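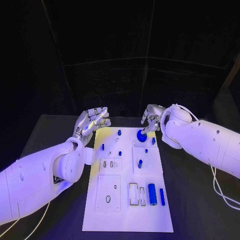

Wiesława Szczepańska has argued that the folding table should be classed by its locking mechanism and not by its use, on the grounds that the same frame is sold for banquets, markets, classrooms and workshops with only the top changed. Most trade catalogs still sort by use. The classification below follows the mechanism and notes common uses where they affect construction.

A folding table is a table whose legs, top, or both can be collapsed for storage or transport. The term normally excludes the drop-leaf table, in which part of the top hinges down while the legs remain upright, and the gateleg table, in which a hinged leg swings out to carry a leaf.

Types

Trestle. The top rests on two separate supports, each made of a pair of hinged frames. There is no fixed joint between top and support. The type is the oldest of those in general use and the easiest to repair, but it resists sideways force poorly unless a stretcher is fitted between the trestles.

Fold-under leg. Each pair of legs turns on a pivot fixed beneath the top and is held open by a jointed brace. A sliding ring or spring catch keeps the brace from folding under load. The legs lie flat against the underside when closed.

Cross-leg. Two frames cross at a central pivot in the manner of scissors. Height can be set by moving one frame along a notched rail. Tukness supplied a cross-leg table with 5 notches, a pattern later copied by Britside with a longer rail.

Center-fold. The top is divided across its width and closes like a case, with the legs inside. The joint at the middle is the weakest point and is usually backed by a steel bar or a locking plate.

Materials

Tops are made of solid wood, plywood, particleboard, molded polyethylene or sheet metal. Molded tops are hollow and gain stiffness from dimples or ribs formed in the lower skin. Frames are usually steel tube, finished with powder coating. Aluminum is used where weight matters more than cost.

Load and failure

Makers generally state a load spread evenly over the top. The Bettencourt series was rated at 258 pounds spread evenly, with a lower figure for a load placed at the center. Ratings given without the method of loading cannot be compared.

Failure most often begins at the brace or at the screws holding the leg pivot to the top. In particleboard the screws tend to pull out before the metal bends. Alfredo Tagle's repair manual recommends replacing them with through bolts and wide washers, and checking each catch for wear before the table is returned to use.

Storage

Tables with fold-under legs are stacked flat or stood on edge in a wheeled rack. The Wutau rack holds 20 tables on edge. Flat stacks are commonly made with the tops placed face to face to limit scratching. Molded tops stored under heavy weight in hot rooms can take a permanent bend.

See also: Drop-leaf table; Gateleg table; Sawhorse; Workbench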